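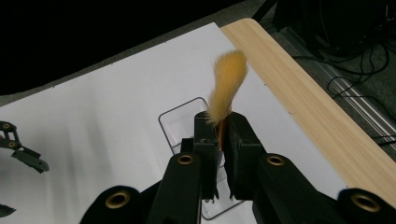 Figure 2. Yellow-orange tuft with long, fine fibers and a short orange stem.

4.2 What people dust with, and when

I went into this part of the study thinking I'd be writing about vacuum cleaners. Most of the earlier work on housekeeping routines (mine included!) treats dusting as a footnote, something you do quickly before the real cleaning starts. The diaries from Prumel and Tolitska changed my mind pretty fast. We had 50 households writing down every cleaning job for 2 weeks in June, and dusting showed up on page after page, usually in tiny bursts — a shelf while the kettle boiled, the top of a picture during a phone call.

Fluffy tools, which the tuft in Figure 2 resembles, came up a lot in these short entries, while damp cloths belonged to the longer sessions. I coded anything under 15 minutes as a burst, following the cutoff I used in the Dreltum pilot, and I'll admit it's a blunt tool. One diary keeper in Tolitska wrote "did the lamp again" on four mornings running and never gave a time, so I left those entries out of the duration counts but kept them in the totals.

The towns differed less than I expected. Prumel homes had more open shelving, and their diaries mention books and ornaments constantly, but the bursts fell at much the same times of day in both places, mostly before breakfast and again in the early evening. Section 4.3 takes up the evening entries, where the television comes into it.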